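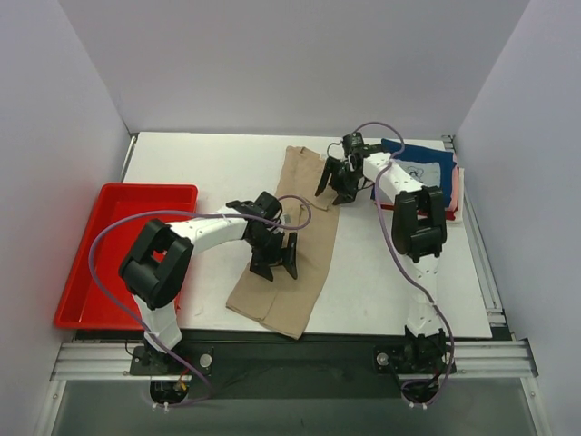 The beige one, the small stack and the red tray, Tuesday morning.

From: the Graswood list, laundry and mending thread
Date: 4 February 2020
Subject: Re: [clothes-swap] Folding before the Dutdale day

Dear all,

Thank you for the many answers to my question about folding. I reply below to the longest one, and I keep the parts I answer to. Please excuse my English where it is stiff, I write slowly and with a dictionary.

> I still think you fold too small. At the last swap we had
> children's things folded to the size of a sandwich, and
> people opened every one to see what it was. After one hour
> the table looked like a bed. Fold once along the length,
> once or twice across, and leave it.

I agree with half of this. For sweaters and thick trousers, yes, large folds are better, and they also keep fewer creases. But the thin cotton things slide when the fold is large. Last year I made both kinds of stacks on the same table, and the large ones were the first to fall over. So my proposal is that thin things are folded to the width of the Bukhari crates, and thick things to twice this width. Then everything goes into the same crates without folding again.

> Also please put the picture side up. If there is a print,
> people want to see the print.

Yes, I do this now. In my small stack the top piece is dark navy and light blue with Mickey Mouse on it, and I folded it so that his face is on top. A plain piece can go under it and nobody loses anything. My only doubt is with old prints, because they become sticky when two of them lie face to face for a long time. I put a plain side between them.

> What do you do with trousers and long sleeves? Mine never
> lie flat.

I had the same problem for years. I first lay the piece out in its full length, diagonal if the table is short, and I pull gently at the lower end and at the upper end. I do not press with the hand in the middle, it only moves the creases to the side. Then I look for the seam and turn the piece until the seam is straight. If the seam is straight the rest follows, more or less. If the seam is twisted you can fold as carefully as you like and it will still open like a fan in the crate. 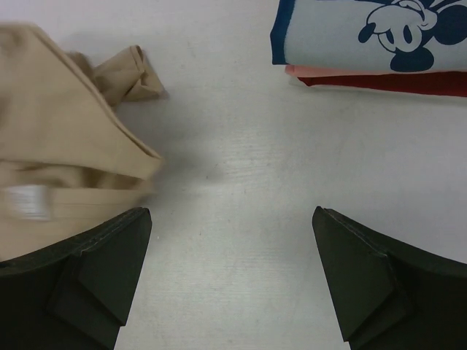
The small sewn labels are another question. Some of you cut them out before you give the clothes. Please do not do this. On the Dutdale day people ask first for the size and then if it can be washed warm, and without the label we can only guess. If the label scratches, you can cut the threads on one short side and sew it flat, it takes three minutes. If it is already gone, write the size on a piece of paper and pin it inside the collar or the waistband, never outside, the pins catch on the other clothes.

> Are the red trays for sorted or unsorted?

In my house a red tray is for finished things only, and it stays empty until the first piece is really finished. I know that at Graswood it was the opposite, and this made the confusion in the storeroom. I would be happy with any rule if we all have the same one. Perhaps we can decide it before the weekend, on this list, with a short yes or no.

Some practical points:

We have 300 pieces promised until now and space for 1000, so please ask your neighbors again.

There are 14 crates at Bukhari. They are clean but the lids of 3 do not close, so use these for light things.

The steamer, the small Nano, is with me. It leaks a little when it is tilted - keep it upright and put a towel below. I can bring it to Dutdale if somebody has an extension cord, mine is too short for that hall.

Beige and khaki clothes are the ones where old stains are hardest to see in the evening. Please check them at the window, in daylight, both sides, and the cuffs also. I found two oil spots on trousers that I had already called clean, and I had to begin again.

To the person who asked about moth bags: I have a few left, but they smell strongly of cedar and I would not put them with the baby clothes.

I read the list again tomorrow evening. If your folded things do not fit the crate width, bring them as they are and we fold them there together.

With kind regards,
your list member from the Graswood side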